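Irnwood to Ostgate Footpath Project
Progress report to the Bako Trust
Prepared by Somtochukwu Edet, path coordinator

Dear friends at the Trust,

I had meant to send this a little earlier, but the weather gave us a lovely dry spell and it seemed a shame to sit indoors with a keyboard when there was brush to clear. So thank you for your patience, and thank you (again!) for the grant, which has taken us a good deal farther than I dared put in the application.

You will remember that when we first wrote to you, the old walking route from Irnwood over to Ostgate existed mostly on paper. It is 11 miles from the church steps in Irnwood to the ferry landing, and anyone who tried it had to give up at the marsh or else walk along the county road with trucks going past their elbow. I'm very happy to say that the marsh section is open. The boardwalk went down in April, a bit behind schedule on account of the ground being so soft that the delivery truck had to unload at the top of the lane and we carried the planks down by hand. My shoulders remember it well. It's a fine stretch to walk now, with reeds on both sides and the hills coming into view as you round the bend, and I find myself going that way even when I have no business down there.

The two stiles by the quarry field have been taken out and replaced with gates. The farmer was very good about it and only asked that we use latches his heifers can't work with their noses, so we spent a little more on those than the budget line allowed. I moved the difference over from printing, as your letter said we could.
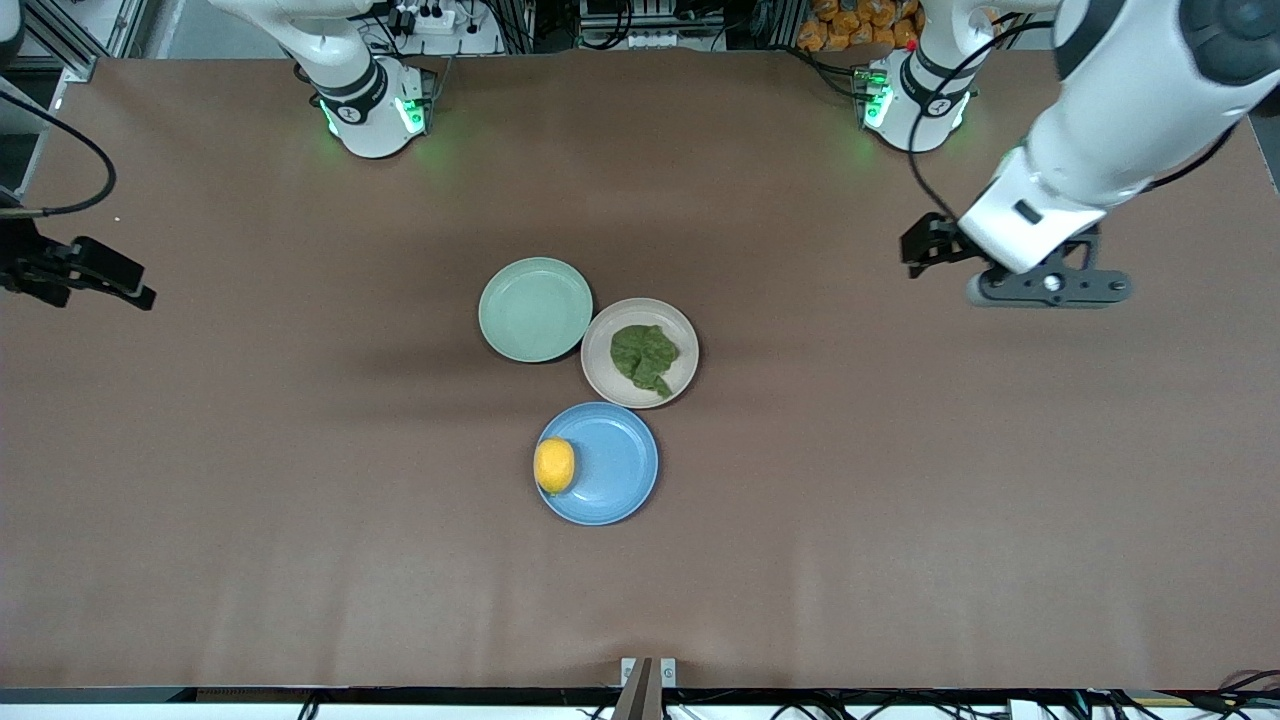
Signposts have been slower. We have 50 to put in altogether, and the ones from Irnwood as far as the old mill are standing and painted. Past the mill the ground is nearly all rock under a few inches of turf, and digging by hand got us nowhere, so we hired a drill for the ridge. I would like to use the same one again when we carry on toward Ostgate. If you come to visit, please don't trust the post at the mill itself, which was set facing the wrong way and sends you very cheerfully into a bramble patch. It's on the list for turning.

For the wood treatment on the boardwalk we went with Clirex, as agreed. One coat is on and a second is due once the planks have had a good long dry stretch.

Now for the part that hasn't gone so well. The footbridge below the mill is still closed. The engineer wants new footings on the far bank, and the quote came in higher than the one I sent you with the application. I have asked for another and will forward it as soon as I have it. In the meantime walkers go up by the sheep track and cross at the ford, a pretty detour and quite easy in summer, though I wouldn't send my mother that way after heavy rain. There is a warning notice at each end.

We held two guided walks over the season, one from each end of the path. The Ostgate one drew a very cheerful crowd, including a family who had driven over the hills for the day and stayed on for supper at the landing. The Irnwood one was wet from start to finish, and those who came were soaked and very kind about it. Several people asked for a printed map, so I would like to put back some of that printing money if there is anything left after the bridge.

Still to do before the final report: the footings, the ridge signposts, the second coat, and a bench at the viewpoint, where you can see clear down to the water on a good morning. The receipts are in the folder I mailed to your office, sorted by section of path.

We are walking the marsh end on 25th December, starting from the church steps after the morning service, and anyone from the Trust would be more than welcome. Bring boots and something hot in a flask.

With warm thanks,
Somtochukwu Edet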